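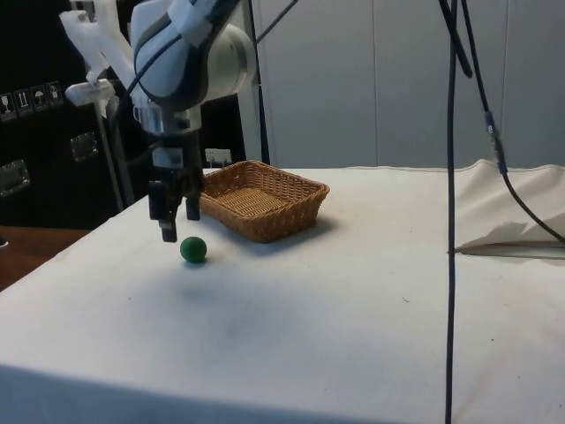 白色的桌布铺在桌上一段时间以后，有灰色的印子和很小的黑点，应该怎么洗？浅色的编织篮子也需要清洁，可以用水吗？

北窗下的桌子
发表于12月27日，星期五 · 浏览503次

先把桌布拿到门外抖干净，再用干的软刷子刷一遍，然后才可以碰水。灰色的印子多半是灰尘和手上的油混在一起，用温水加一点洗衣液泡半个小时，轻轻搓，再放进洗衣机正常洗。小黑点要分开看：能刷掉的是脏东西，刷不掉的可能是霉，也可能是别的颜色染上去了，处理的办法不一样。篮子可以用拧得很干的湿布擦，不要泡在水里，擦完放在通风的地方晾干，不要直接晒太阳。

慢洗慢晾
积分1162 · 已被提问者采纳

北窗下的桌子 的补充：
谢谢您，回答很清楚。我的中文写得慢，请大家原谅，我把情况再说得详细一点。

桌布是我搬到Meredith的时候从房东那里接过来的，标签已经被剪掉了，所以我不知道是什么布。它不是很亮的白，是稍微有一点点暗的那种白。我把它铺在做事情的桌子上，布的前面一边垂下去。桌子上常常放一个浅的长方形篮子，四个角是圆的，颜色像蜂蜜，还有一个绿色的小球，大小跟高尔夫球差不多。这些东西每天拿起来又放下，所以布的中间变脏的速度比边上快很多。

我想知道的有三件事。第一，不知道是什么布的时候，水温应该是多少。第二，篮子放在白布上会不会把颜色传给布。第三，绿色的球会不会也掉颜色。我上个冬天用别的方法洗过一次，结果灰的地方变淡了，但是范围变大了，像一片云。我不想再做一次云。

慢洗慢晾 回复：
您说的“云”我知道，很多人都做出来过。原因是只在脏的地方沾水，脏东西跟着水向外面走，走到水干的边界就停下来，于是形成一个圈或者一片。避免的办法是整块布一起弄湿，然后再处理脏的地方。如果已经有云了，也是同样处理：整块浸湿，不要只弄那一片。

我按照您的三件事来写。

水温。不知道是什么布，就用摸起来跟手差不多温度的水，三十度左右。这个温度对大多数家里的桌布都比较安全。如果洗了一次没有变形，下一次可以提高到四十度。不要一开始就用开水，有的布会缩，缩了以后就回不来。另外，如果印子里面有鸡蛋、牛奶这样的东西，热水会把它们固定在布上，那时候就真的很难办了。

在洗之前可以做一个小测试。找一个平时看不见的角，最好是布的后面一边，滴一点洗衣液和水，等十分钟，用白色的纸巾按一下。纸巾上没有颜色，布也没有变硬或者变薄，就可以继续。这个测试我每次都做，虽然很麻烦。

篮子。天然的编织材料如果是干的，放在白布上面一般没有问题。有问题的是湿的时候。很多浅色的篮子表面有一层清漆，也有的是染过色的，染过色的篮子底下如果有水，几个小时就可以在布上留下黄褐色的线，线的样子跟篮子底的边一样。您可以用湿的白纸巾在篮子底上擦几下，如果纸巾变黄，就要注意。注意的意思是：擦完篮子以后要等它完全干，隔一夜再放回去。

球。我不知道您的球是什么做的，所以没有办法保证。也用湿的白纸巾包住，放一个小时，再打开看。如果纸巾上有绿色，就先用温水和一点洗碗液把球洗几次，洗到没有颜色为止。如果一直有颜色，就不要让它在潮的布上过夜。

下面是整块洗的顺序，我自己这样做，供您参考：

把桌上的东西全部拿走，把布的四个角向中间收起来，带到门外再打开抖。
用软刷子顺着布的纹路刷，正面反面都刷。
看小黑点。用指甲轻轻碰，能掉的就让它掉，不能掉的用一根线在旁边做记号，不要用笔。
把整块布放到温水里面，压下去，让空气出来。
洗衣液先在水里化开，再放布。直接倒在布上，有时候会留下一块发白的地方。
泡三十分钟。中间翻一次。
灰的地方用手掌轻轻搓，不要用硬刷子，硬刷子会起毛，起了毛以后更容易沾灰。
冲水，冲到水里面没有泡沫。
放进洗衣机，选轻柔的程序，不要加柔顺剂。
拿出来以后马上拉平，搭在宽一点的杆子上晾。

关于柔顺剂我多说一句。它会在布的表面留下一层东西，摸起来很软，可是灰尘也喜欢这一层。做事情用的桌布，最好不加。

北窗下的桌子 回复：
我去做了纸巾的测试。篮子的底没有颜色，球也没有颜色，我放心了很多。小黑点我用刷子刷，一部分走了，剩下的大概在布的里面。我现在没有大的盆，浴缸可以吗？

慢洗慢晾 回复：
浴缸可以，但是要先把浴缸擦干净，特别是排水口旁边。那里常常有一圈看不见的油，白布放进去就变成灰布。水不用很多，盖过布就可以。

Sornwood的老木头
积分7

我觉得不用这么复杂。白布就用漂白水，倒进去泡一个晚上，早上就白了。我家的都是这样洗。篮子拿水管冲，冲完晒太阳，快得很。

北窗下的桌子 回复：
谢谢您的建议。可是我不知道布的材料，漂白水我有一点害怕。

慢洗慢晾 回复：
对楼上的方法，我有不同的意见。含氯的漂白水泡一个晚上时间太长，棉布会变脆，以后洗着洗着就有小洞。如果布里面有羊毛、丝或者弹性的纤维，就更不行，会变黄，而且变黄以后不能恢复。还有，漂白水绝对不可以跟洗厕所的酸性清洁剂或者醋混在一起，会产生有毒的气体。如果想要白一点，可以用氧系的漂白粉（彩漂粉），按包装上的量，温水里泡一到两个小时，窗户打开。

篮子用水管冲，我见过两种结果。一种是运气好，没有事；另外一种是底鼓起来，放在桌上会摇。浅的篮子底面大，边低，没有很多力量把底拉住，所以比深的篮子更容易变形。晒太阳也是一样，一面干得快，一面干得慢，就歪了。

Sornwood的老木头 回复：
我的布用了好多年也没有洞。不过底鼓起来这个事情是有的，我有一个就是这样，后来拿来装洋葱了。

半杯温水
积分503

前面关于布的部分已经写得很完整，我主要补充篮子，因为我修过和洗过不少编织的东西。

编织篮子的灰不在表面，在缝里。用湿布直接擦，会把干的灰变成泥，再压到缝的深处，以后更难拿出来。所以第一步一定是干的。我用一把旧的、毛比较软的油漆刷子，从里面向外面刷，然后把篮子翻过来，在手掌上轻轻拍几下。编得很密的底，拍的效果比刷的好。如果家里有吸尘器，可以套一个小刷头，用最小的吸力。不要用没有套刷头的管子，管口会把细的枝条刮起来。

第二步才是湿的。一碗温水，两三滴洗碗液，用白布沾了拧到不滴水。白布的好处是可以看见有没有掉颜色。顺着编的方向擦，不要横着。圆角的地方枝条弯得最厉害，也最容易断，在那里要轻。擦完以后换一块只沾清水的布再擦一遍，把洗碗液带走，不然以后会发黏。

第三步是干。让空气可以从底下通过，比如放在晾架上，或者两根筷子上面。不要放在暖气上。冬天有暖气的房间很干，浅色的枝条会变脆，一压就响，那就是太干了。如果听到这种声音，可以用喷壶远远地喷一点点水雾，等它吸进去，再使用。一个冬天喷一两次就够了，到了二月可以看一下它的情况。

如果篮子底下有小的毛刺，它会勾住桌布，时间久了布上会有一根一根拉出来的线，看起来也像灰的印子。您可以把一只旧的丝袜套在手上，在篮子底下慢慢摸一圈，哪里勾住，哪里就有毛刺。用细砂纸轻轻磨两三下就可以。这个办法听起来有一点奇怪，可是很有用。

再说小黑点。如果是霉，有一个简单的判断：霉点通常是一群一群的，边上有一点模糊，闻起来有潮的味道。如果是灰或者木屑，是一颗一颗的，边很清楚。霉点要用氧系漂白粉，干的时候先不要用力刷，会飞起来，最好在室外做。

北窗下的桌子 回复：
我闻了，没有潮的味道。黑点也是一颗一颗的。丝袜的方法我也做了，在一个角的下面勾住了，所以您说得对，我要买一张细砂纸。请问篮子可以上一点油吗？我在Dresument的旧货店看见有人卖给篮子用的油。

半杯温水 回复：
要看表面。没有上漆的可以上很少的油，上漆的不吸油，会一直黏在表面上。可是您把它放在白布上，我就不建议。油会慢慢到布上，而且开始的时候看不出来，几个星期以后才变黄，那时候您会以为是布自己黄了。要是一定想上，就在篮子下面垫一张纸或者一小块别的布。

北窗下的桌子 回复：
明白了，不上油。

Sornwood的老木头 回复：
可以在白布上面再放一块透明的塑料布，就什么都不用洗了。

半杯温水 回复：
可以是可以，但是有两个问题。塑料布下面如果有潮气，出不来，霉就来了。另外软的塑料跟有颜色的东西长时间贴在一起，颜色有时候会进到塑料里面。我比较喜欢准备两块一样的布，轮流用，每两个星期换一次。脏得不深的时候洗，用很少的洗衣液就够了。

北窗下的桌子 的更新：
我洗好了，在这里写一下结果，也许对别的人有帮助。

我用浴缸，先擦了两遍。水温三十度，泡了三十分钟，水变成浅灰色，让我有一点不好意思。冲水以后我又用氧系漂白粉泡了一个小时，然后进洗衣机。晾干以后，大的灰印子没有了，以前的“云”还有一点点，要在窗户旁边斜着看才可以看见。小黑点还剩下几颗，在布的一个角上，我决定把那个角放在后面。布没有缩，或者缩得很少，前面一边还是垂下来跟以前一样的长度。

篮子我只做了干的刷和一次湿布。缝里面出来的灰比我想的多。放在两根筷子上晾了一夜，底没有鼓。毛刺也磨掉了。绿色的球用洗碗液洗了，洗得很快。

还有一个新的问题：这块布晾干以后很皱，我可以用熨斗吗？还是因为不知道材料，最好不要？

慢洗慢晾 回复：
用低温，从反面开始，中间隔一块干净的薄棉布。先在角上试五秒钟，没有发亮，没有粘住，就可以慢慢加一点温度。布还有一点点潮的时候最好熨，全干了就很费力气。熨之前一定要看一遍还有没有印子，有印子的地方不要熨，热会让它更难洗掉。您剩下黑点的那个角，就让它皱着吧。

北窗下的桌子 回复：
好的，那个角我不熨。今天晚上再把它弄潮一点，明天早上试。

本页共有11人觉得有帮助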